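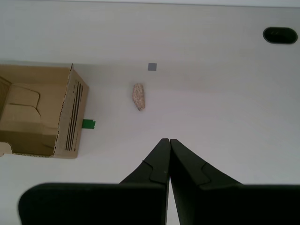

Packaging Reuse Group, Kasoncombe workshop

03/02/2026

Cartons again. Adeo want to know if we can reuse inbound boxes for the small parts kits instead of buying plain trays from Zuten. The claim going round is that a used carton is as good as a new tray for short trips between benches. I doubt it, but had a look anyway.

Started with the tray with the folded insert. The insert makes a raised platform with rounded corners, and I'll grant it's a neat bit of folding. I don't see what we would put on it. Our parts are small and would end up down the folds, and then somebody is fishing for washers with a screwdriver. The diagonal slots in the side wall I like even less. Fine for air, if air is what you're after. Small screws will find them.

Corrugation is exposed along the top edges too. Cut edges shed fibre, and we had grief with that in May when the felt pads came back with brown fluff all over them. Could tape the rim, but tape and labour on a free box and it stops being free.

Pulling the insert out might leave something usable. Haven't tried it. Would want to see if the walls stay square without it.

Next, the printed carton.

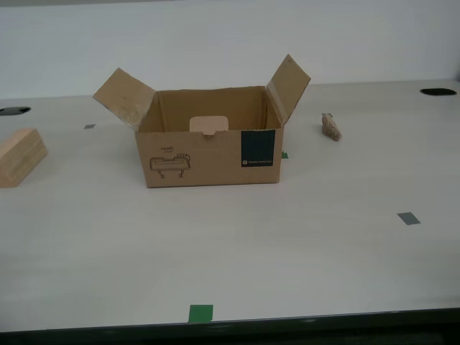
Printed carton, top flaps folded out.

Better candidate. Shallow, wider than it is tall, and there's a handle cutout in the back wall. Inside walls are plain. Left flap is scuffed, which doesn't bother me for bench use.

What does bother me is the printing. There's a line drawing on the front and a big dark label beside it, and neither has anything to do with our kits. Choo's stores people sort by what's on the front of the box. Put our parts in that and it will be shelved with something else by lunch. Cover the label or turn the box round, but then the kit label has to go on a side and the racks hide the sides.

Adeo's sums have us getting 22 trips out of each carton. No idea where 22 came from. No load given, no humidity, no mention of who is carrying it. I'd believe 15 if it's kept off the concrete.

To do:
Load the printed one with 300 g of mixed fasteners, carry by the cutout, check for tearing at the corners.
Same again with the flaps cut off.
Ask Zuten for the price on plain trays at the smaller quantity, the last quote was for 3,113 and we'll never use that many.

Not signing off on either yet.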